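Pruvaro Vehicle Inspections
Pre-delivery and safety checklist, coupe-bodied SUV, with inspector's comments

Vehicle: Hulance Skakard, 2-litre petrol, automatic, four-wheel drive
Inspector: Dinesh Rastogi
Date of inspection: 7 March 2025
Odometer at start: 1280 miles
Status: ex-demonstrator, single keeper
Sheet reference: 826

Grades used: Pass; Advisory (no action needed before handover, to be checked again at next service); Rectify (must be put right before handover); N/A.

Section A. Identity and documents

A1. Chassis number on windscreen plate, door pillar and registration document agree. Pass.
A2. Engine number legible and agrees. Pass. Undertray has to come down to read it.
A3. Outstanding recall work. Pass. None listed against this chassis number.
A4. Handbook, service record, both keys. Rectify. Second key opens the doors but will not start the car. Replace the cell first. If no change, recode.
A5. Locking wheel nut key present. Pass. Stored under the boot floor.

Section B. Bodywork and glass

B1. Panel gaps. Advisory. Tailgate sits proud on the nearside by a small amount. The seal makes contact along its full length and there is no staining of the trim below. The striker plate has adjustment left if the buyer wants it moved.
B2. Paint depth. Pass. Readings even on all panels, including the roof where it falls away to the tailgate. No filler.
B3. Windscreen. Pass. One light wiper mark outside the driver's swept area.
B4. Rear screen. Advisory. This body style has no rear wiper. The shallow screen holds road dirt, and on the return leg of the road test the view through it was poor. The heated element works on all lines. Tell the buyer.
B5. Door mirrors: fold, heat, adjust. Pass.
B6. Roof rails. N/A. Not available on the coupe body.

Section C. Lights and electrical

C1. Dipped and main beam, aim. Pass. Offside was slightly low and has been reset on the beam setter.
C2. Indicators, hazard lights, side repeaters. Pass.
C3. Brake lights including high-level. Pass.
C4. Rear fog light, reversing lights. Pass. Some moisture inside the nearside cluster, gone after the lights had been left on. See Section H.
C5. Stored fault codes. Advisory. One low-voltage code, historic. Cleared and did not return on the road test. Consistent with a demonstrator standing unused.
C6. 12-volt battery, load test. Pass. Terminals tight, vent pipe fitted.

Section D. Wheels, tyres and brakes

D1. Tyre size and rating as door plate. Pass.
D2. Tread and condition. Pass. Even wear across all four, no cuts or bulges.
D3. Pressures, cold. Rectify. All four were set to the fully laden figure. Reset to the normal load figure and the monitoring system recalibrated. Completed.
D4. Wheel nut torque. Pass. Checked again after the road test.
D5. Alloy wheels. Advisory. Kerb scuff to the nearside front rim, cosmetic only.
D6. Front discs and pads. Pass. Light surface rust cleared on the first few stops.
D7. Rear discs and pads. Pass. Lip forming at the outer edge, within limit.
D8. Parking brake hold on slope, facing up and facing down. Pass.
D9. Brake fluid, moisture content. Pass.

Section E. Steering, suspension and underside

E1. Ball joints, bushes, gaiters. Pass.
E2. Dampers. Pass. No weeping. Ride is firm at low speed on the larger wheels, and this is normal for the model.
E3. Propshaft couplings and rear differential. Pass. Casing dry.
E4. Exhaust mountings. Rectify. Rear rubber twisted on its hook, allowing the tailpipe to touch the bumper trim at idle. Refitted. Completed.
E5. Undertray fixings. Rectify. Two missing at the rear edge. Replaced from stock. Completed.

Section F. Interior and restraint

F1. Seat belts: webbing, latch, retraction. Pass. Rear centre belt is slow to retract but does so fully.
F2. Airbag lamp sequence. Pass.
F3. Child seat anchor points. Pass. Covers present.
F4. Rear headroom. Comment only. The roofline drops over the rear bench. Tall adults should try the seat before the car is bought. Not a defect.
F5. Boot load cover. Pass. Clips secure. The load lip is high, and heavy items should not be dragged over the painted edge.

Section G. Road test

Distance 18 miles, mixed roads. Cold start normal. Gear changes smooth once warm, with a slight hesitation from second to third when cold that was not repeated. Straight running good. Slight wind noise from the driver's door mirror at motorway speed. Brakes pull up square. Lane and distance warnings operated as the handbook describes. No warning lamps at the end of the test.

Section H. Actions and sign-off

Outstanding before handover: A4, second key.
To be checked again at the June service: B1 tailgate fit, C4 moisture in nearside cluster, C5 stored codes.
Customer to be told: B4, D5, F4.

The car is safe to use in its present condition. It should not be released until A4 is closed and initialled. Copies of this sheet go to the selling dealer, Kashyap, and into the vehicle file.

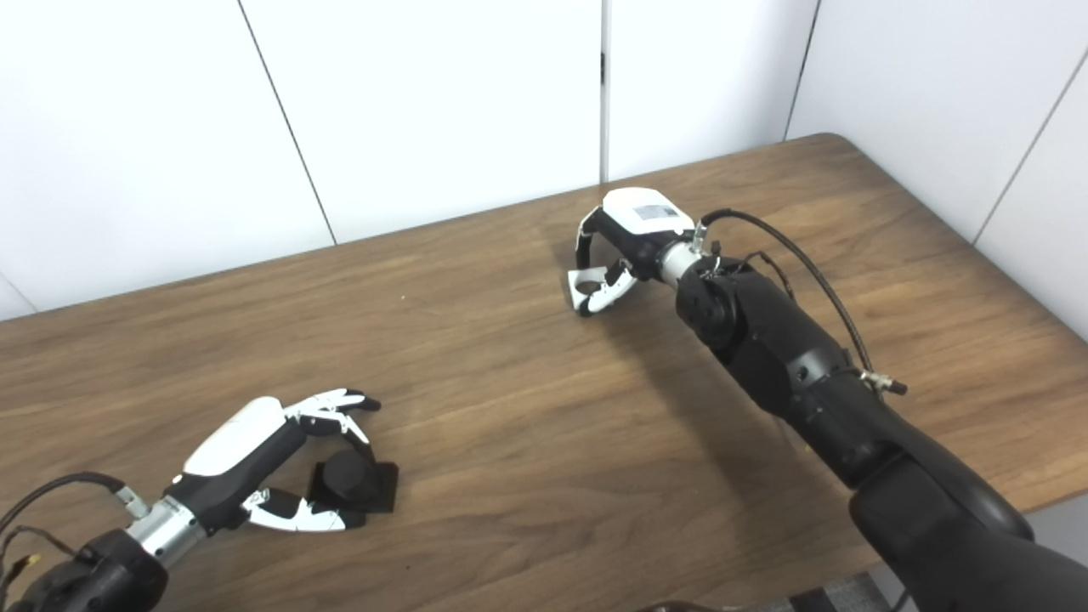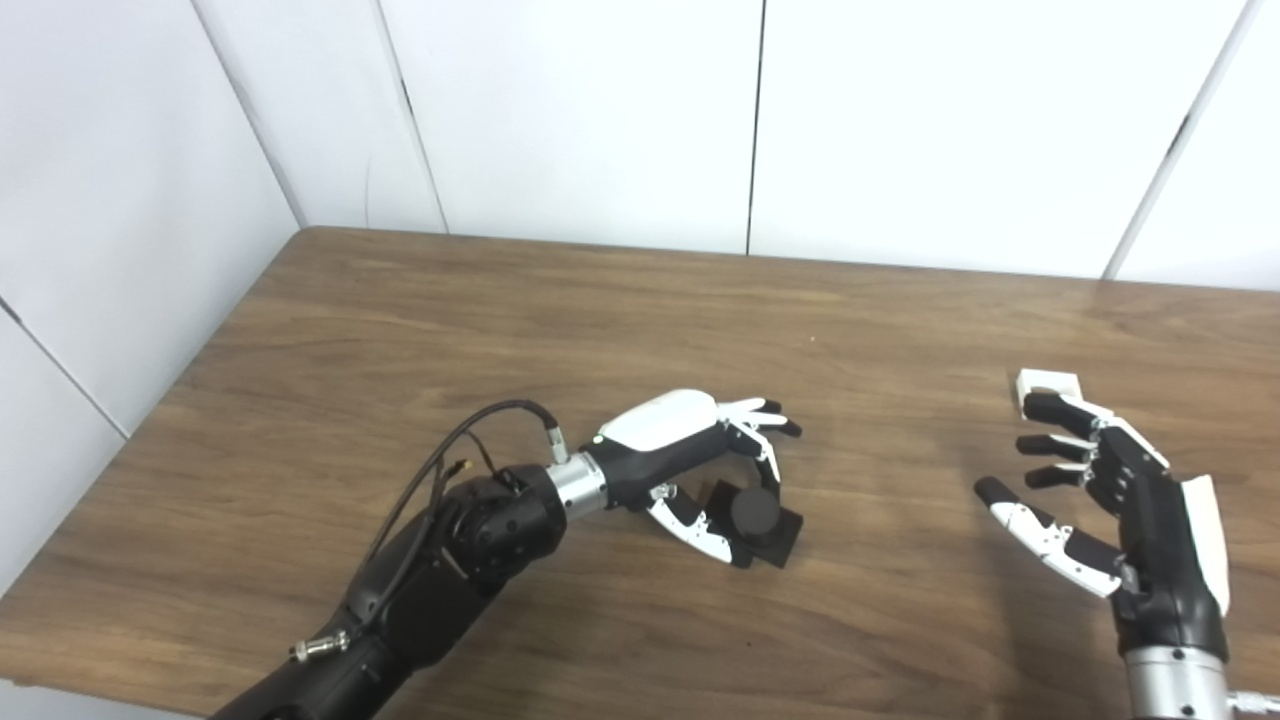

Wood-grain tabletop with white wall panels behind, both views.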